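Cikon Smart Bulb Set-up Guide
Section 4: Colors, Scenes and Schedules

Your bulbs are in, the hub light is steady, and the app can see every room. Now comes the fun part! This section shows you how to pick a white, mix a color, save the result as a scene, and have the whole house follow your day. Set aside half an hour the first time through, and wait until the sun is low if you can. Colors are much easier to judge when daylight isn't washing them out.

Last revised 2019-09-06 for app version 3.

Before you start

- Finish Section 3 (Pairing) for every bulb you want in a scene. Bulbs that are paired later can be added, but you will have to open each scene and save it again.
- Leave wall switches ON. A Cikon bulb with no power can't hear the hub.
- Close the Nilley Bridge app if you use one. Two apps talking to the same hub will fight over the colors.

CAUTION: Do not use Cikon bulbs on a circuit with a wall dimmer, even one turned all the way up. The bulb may buzz, flicker or fail early. Swap the dimmer for a plain on/off switch first, and have an electrician do it if you aren't used to that kind of work.

4.1 Choosing a white

Start here even if you bought the bulbs for the colors. White is what you will use most evenings, and a good one makes a room feel completely different.

1. Open the app and tap Rooms.
2. Tap the room, then tap the bulb or group you want to change.
3. Tap White. A strip appears with a dot on it.
4. Drag the dot left for a warmer white or right for a cooler one. The warmest setting is 2000 K, a deep candle-like glow.
5. Drag the brightness bar under the strip. At full brightness each bulb gives 800 lumens.
6. Tap Keep.

NOTE: Whites look brighter than colors. This is normal. A bulb set to a strong red or blue puts out far less light than the same bulb set to white, so plan on an extra bulb if you want to read in a colored room.

4.2 Mixing a color

The color wheel is quick, but the sliders are where you get the really lovely in-between shades – peach, dusty rose, sea green, the soft gold you get at the end of a July afternoon.

1. Tap the bulb or group, then tap Color.
2. Touch the wheel near the color you want. The bulb changes as you move your finger, with a short delay.
3. Tap Fine to open the sliders.
4. Move Hue in small steps. Wait for the bulb to catch up before moving it again.
5. Lower Depth to soften the color. Most people find that full Depth is too much for a room they sit in.
6. Look at the things in the room, and leave the bulb itself alone. Pale wood, plain walls and white dishes take on the tint clearly, and they tell you much more than the wheel does.

Orange and pink together are a favorite with our testers. Set Hue between the two, bring Depth down to the middle, and a pale pine table turns salmon and peach while the grain and the knots still show through.

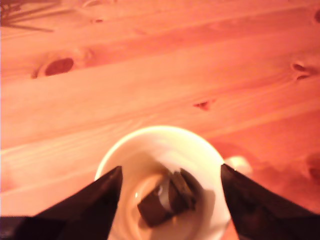 7. Tap Keep when you like what you have. The color is stored under My Colors, where you can rename it.

If two bulbs in the same group don't match, open Group Settings and tap Match Bulbs. Older bulbs drift a little over the years, and matching pulls the newer ones toward them.

4.3 Saving a scene

A scene remembers the color and brightness of every bulb you choose, in as many rooms as you like. The hub holds 43 of them, so go ahead and experiment!

1. Set all the bulbs the way you want them.
2. Tap Scenes, then the plus sign.
3. Check the bulbs to include. Leave the others blank and the scene won't touch them.
4. Type a name. Short names work best with voice control. "Supper" is easier for the hub to catch than "Supper with the good plates".
5. Choose a fade time. Try the slow fade at least once – it's gorgeous.
6. Tap Save.

To change a scene later, press and hold its name, then tap Edit. The lights go to that scene as soon as you open it, so warn anyone who is in the room.

NOTE: Scenes live on the hub and keep working when your internet is down. Voice control does not.

4.4 Setting a schedule

1. Tap Schedules, then the plus sign.
2. Pick a scene.
3. Pick Clock Time, Sunrise or Sunset. For the last two, the app asks for your town the first time.
4. To start early or late, tap Offset and enter the minutes.
5. Choose the days and tap Save.

Anel Ntuli on our support desk runs a sunset schedule with a long fade in her kitchen, starting before it's dark outside. She says she never notices it begin, and we can't think of a better review than that.

4.5 If something isn't right

The color changes, then jumps back.
A schedule is running. Open Schedules and pause the one with the green dot.

One bulb ignores the scene.
Check that its wall switch is on. If it is, edit the scene, uncheck the bulb, save, then check it and save again.

The fade is jerky.
Move the hub away from your router and from any large metal object. Long fades across many rooms also run more smoothly when bulbs are grouped.

Error 670 appears.
The hub has lost the time of day. Unplug it, wait until all its lights are out, and plug it back in. Your scenes are kept.

Section 5 covers guest access and the Dellisberg wall remote.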